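Zomcombe Nesting Bowl Task Kit

I put this kit together after one too many weeks of trying to compare grasping results with other people's and finding that we all had different bowls. So the Zomcombe kit is the set my own method was tested on – plastic bowls and cups in bright colors, a dark green table cover, and the task sheets that go with them. You bring the arm!
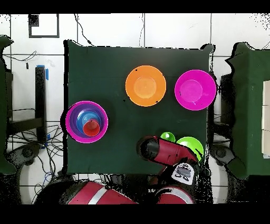
Overhead view of the table, with the nested stack at left and the green bowls at lower right.

The method is called Monden, and it learns nesting order from demonstrations. I gave it 66 demos and then ran 170 trials with the bowls moved around the table between runs. It finished 117 of them, start to end. I'm pretty happy with that, though I'd love to see somebody beat it (please write to me if you do).

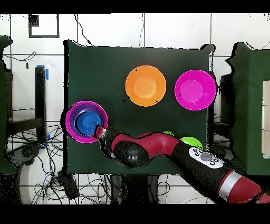 Most of the misses came from the rims. If the gripper comes in a little low it nudges the whole stack, and after that the policy keeps aiming at where the stack used to be. The 3 harder layouts on the task sheets are all about this, so start with the easy ones.

Color matters too. I went with a plain green cover so the overhead depth and color data would be easier to split up, and it has held up fine on our table.
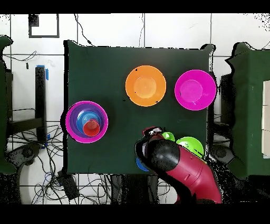

Task sheets, trial logs and the Monden training code come with every kit. Orders placed by Friday noon go out the same day.

Related items
Dmytriv Table Cover, Dark Green
Dendent Gripper Tip Set
Zomcombe Task Sheets, Reprint
Monden Demo Recorder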